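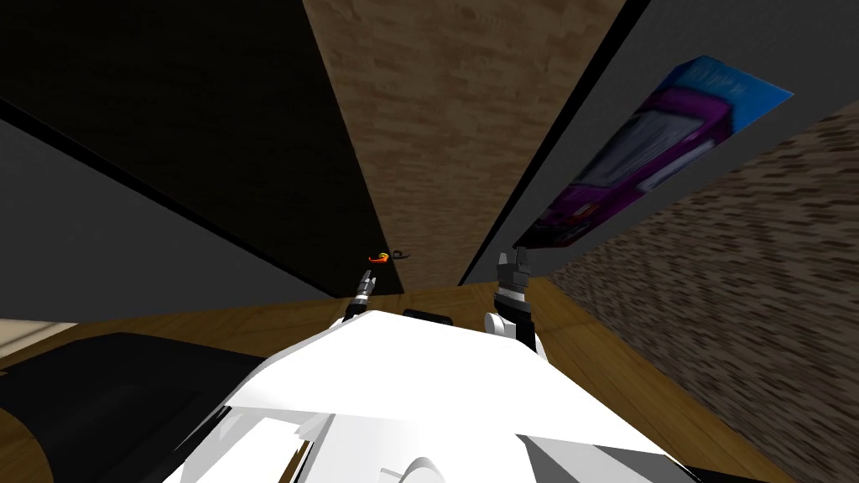
prulden_mom
Hi all! Our club has 3 weeks left on the simulated house task, and the kids (bless them) have logged 168 runs so far. Should they slow the arms down, or keep going?

stokano20
Slow down, please! We did at Itley and our kids were so much happier.
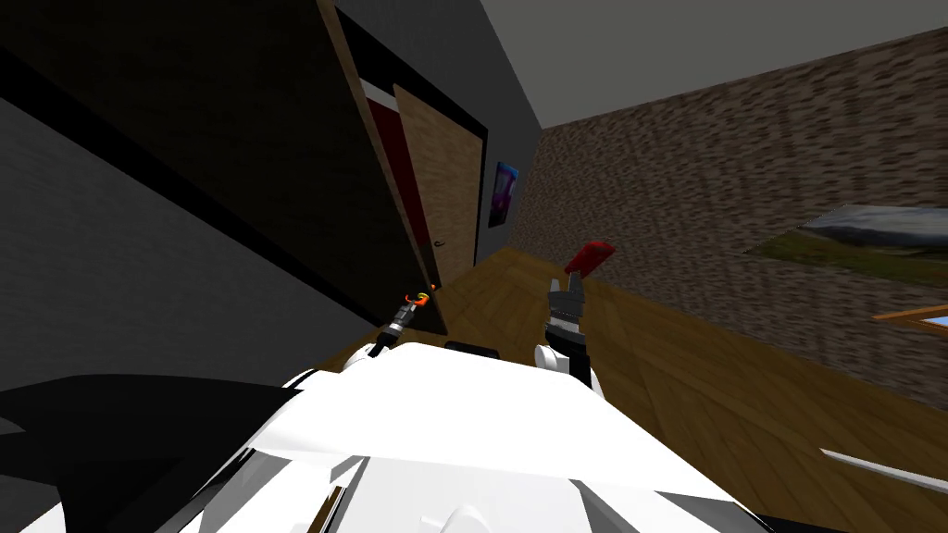 Half speed is plenty while they're learning.

prins_coach
I'd gently disagree, friend. Ours got sloppy at half speed. Work on the approach angle first.

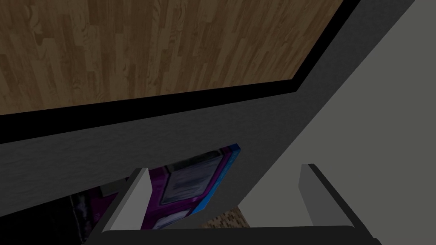
Gripper open, nothing in it yet

prulden_mom
Thank you both, we'll try the angle first!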